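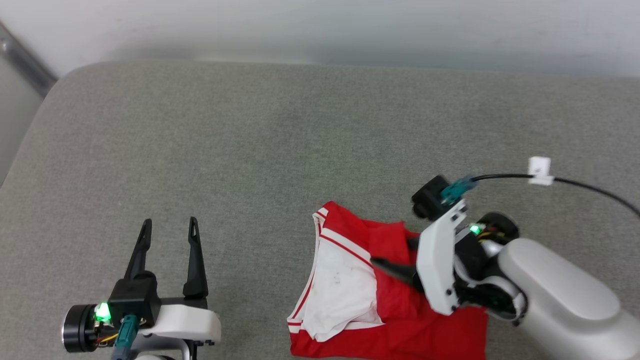 Murkeck opens a sorting room for outgrown sports clothes

MURKECK, February. Hi, it's Fabrice Lacroix from Coste, and I'm so happy to finally write this one! Our new Masta sorting room is open, upstairs from the shop, and it takes in the sports clothes your kids grew out of over the winter (mine seem to do it overnight).

We tried it out first at our Drastitov shop, where families dropped off 433 pieces in 6 weeks. I had guessed we'd get maybe a hundred, so you can imagine the state of my hallway. Shorts were the big winner, then soccer shirts, then a whole mountain of single socks that I'm still trying to match up.

Everything gets laid out on a soft gray surface and looked over before it goes on the rail. Red athletic shorts with a white lining are a good case: we open them up and check the inside as well as the outside, going along the waistband and down the side seams. A pale lining shows every little speck, so that's where I look first. Small marks are fine, they go in the wash pile. Torn seams go to the mending basket, and I do the mending myself, with the radio on.

Once a piece is clean and folded it goes out at $2, any size, any color. Team shirts with a name on the back cost the same, and yes, people do buy them!

Drop-off is from 9 in the morning until noon. Please empty the pockets (we've had whistles, gum and one very old orange slice) and tie shoes together by the laces. We can't take helmets or shin guards yet, but I'm working on shelf space.

There's room for around 46 bags at a time, so if you're bringing a whole team's worth, call the Coste shop in Murkeck first and ask for me.

Press contact: Fabrice Lacroix, Coste, Murkeck. Reporters are welcome to come by during drop-off hours.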